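Erkus Furniture Rental: Questions We Get a Lot

Updated in April. If yours isn't here, email the desk, Gorazd Spahić reads all of it. Slowly, but he reads it.

What do you rent?
Sofas, armchairs, beds, dining sets, desks. No pianos. No appliances at the moment, we stopped doing fridges and don't plan to go back.

How long is the minimum?
2 months. Shorter than that, the delivery eats the whole thing and you'd be better off with an air mattress. Month to month after.

Can I pick the exact sofa?
You pick the size and the color group (light, gray, brown, whatever's left). Exact model depends on what is in the warehouse that week. If you really need a certain one, say so in the order notes and we'll try. No promises.

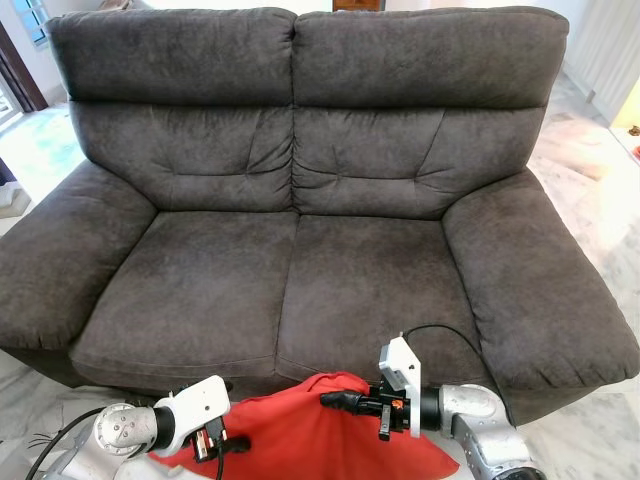
Two-seater, charcoal gray.

Is the furniture new?
Some. Most has been out before. Everything gets vacuumed and checked between rentals, and anything with a tear or a smell goes out of the pool. Normal wear stays in. Flattened nap, wrinkly cushions, a small scratch on a table leg, that's wear and it's priced that way.

What if I want new only?
Ask for the Delten line. Costs more, fewer choices, first renter gets it. Goes fast at the end of summer, so don't wait till the last week.

Brushed fabric looks patchy. Stain?
Probably not. Run your hand across it one way. If the patch changes, it's just the nap. Dry soft brush is fine. Please no bleach, no steam cleaner, no kitchen spray. If it doesn't change, take a photo and send it with your order number.

Do you deliver upstairs?
Up to 3 floors without an elevator. Past that we need to talk first. Measure the stairwell turn, not only the front door!! The turn is where sofas get stuck. Bed frames come apart, sofas mostly don't.

What time will you come?
You get a two hour window by text the evening before. First run leaves at 8 a.m. Somebody over 18 has to be there to sign. We can't leave it with a neighbor, even a nice one.

Which areas?
Everything inside the Troltemside ring road, plus the university side. Outside of that there is a distance fee, shows at checkout once you type in the zip code.

Deposit?
One month's rent, held on the card. Comes back 30 days after pickup if there's no damage. Sometimes sooner, depends on your bank and we can't hurry them.

What counts as damage?
Burns, rips, broken frames, pet accidents, ink. Missing legs too (people unscrew them to get through a door and then loose them, please tape them to the underside or put them in a bag). Not damage: fading, squeaks, a cushion that has gone soft.

Can I buy what I'm renting?
Yes after the second month. Half of what you've paid so far comes off the price. Biggest buyout so far was a full apartment set, $3,379 all in, but a single chair is fine too. Ask for a quote before you give notice, once pickup is booked the system locks it.

Moving while renting, what do I do?
Tell us two weeks ahead. One move per year is included inside the ring road. If you'd rather move it yourself, ok, but then it's on you if something breaks. Cover upholstery before it goes in a truck. Plastic is good for the ride, take it off when you get there.

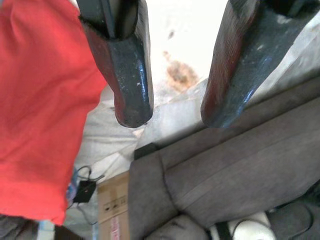 Sachdeva wrote in that leaving the plastic on for weeks is how her last couch got musty, and could we please say so in bigger letters. Can't do bigger letters on this page. But she's right. If it's going into storage use a cotton sheet or an old bedspread, something that lets air through, and keep it up off a concrete floor.

Pets ok?
Yes. Pet fee is per home, not per animal. Tell us up front, cheaper than telling us after.

Can a roommate take over my rental?
Yes, they fill in the transfer form and we run their card. Your deposit is released once theirs goes through. Same furniture stays put, no new delivery fee.

How do I end it?
Log in, My Rental, End. Pick a pickup day at least a week out. Strip the beds, empty the drawers, check down the sides of the couch. We do mail back keys and passports. Loose change goes in the jar by the desk, so check first.

Do I need to clean before pickup?
Quick vaccum is plenty.

Late payment?
Five days grace, then a flat fee. Trouble with money, email before the due date and we can usually split the month.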